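Section 4. Placing and First Use of the Nikberg Room Humidifier

4.1 Before You Begin

Read this section in full before filling the tank. The Nikberg is intended for indoor use in sitting rooms, bedrooms and small offices. It is not to be used in bathrooms, in garages or outdoors.

Select a firm, level surface at table height. Clear the surface of loose papers and cloths. Small household items may be kept in a basket while the unit is being set up. 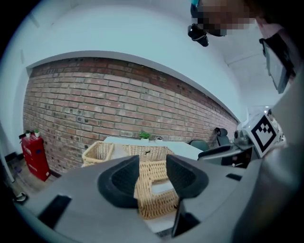

Wicker basket with a flat white item inside.

4.2 Placing the Unit

1. Set the base on the chosen surface with the control dial facing the room.

2. Leave a gap of 20 inches between the mist outlet and any wall, curtain or shelf.

3. Run the power cord behind the surface. Do not pass it under a rug.

CAUTION: Do not place the unit above a radiator or beside an open fire. Heat may warp the tank seal and cause leaks.

4.3 Rooms with Bare Brick

Unsealed brick and mortar take up moisture from the air. During the first days of use, the humidity reading may rise slowly. Leave the dial at Medium and allow the room to settle. Do not aim the outlet at the brickwork. If a pale powder forms on the bricks, lower the setting by one step and air the room each morning. Paper goods, including tissues and writing pads, should be kept well away from the mist. 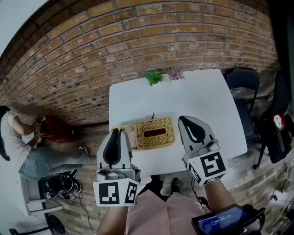 Feng wrote to the Messtead service desk that the reading in a brick garden room stayed at 40 percent until the door to the hallway was kept shut, after which Medium was enough. The service desk recommends the same measure wherever a room opens onto an unheated passage.

4.4 Filling the Tank

1. Switch the unit off and unplug it.

2. Lift the tank by its handle and turn it upside down over a sink.

3. Unscrew the cap and fill with cool tap water to the line. In hard water areas, use distilled water.

4. Tighten the cap by hand, dry the outside of the tank and lower it onto the base.

NOTE: Do not add oils, salts or scented products. Damage from additives is not covered by the warranty.

4.5 Plants and Furnishings

House plants may share a table with the unit if the mist does not fall directly on the leaves. Wipe painted tabletops dry at the end of each day. Wicker and untreated wood should be moved if they feel damp to the touch.
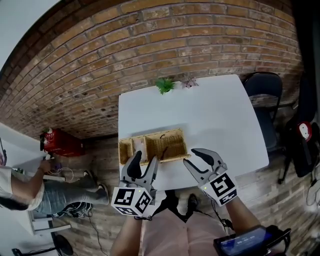
4.6 Replacement Parts

Order the Skorness filter under part number 193 and the tank seal under part number 599. Fit a new filter each October, before the heating season, and record the change on the inside back cover of this manual.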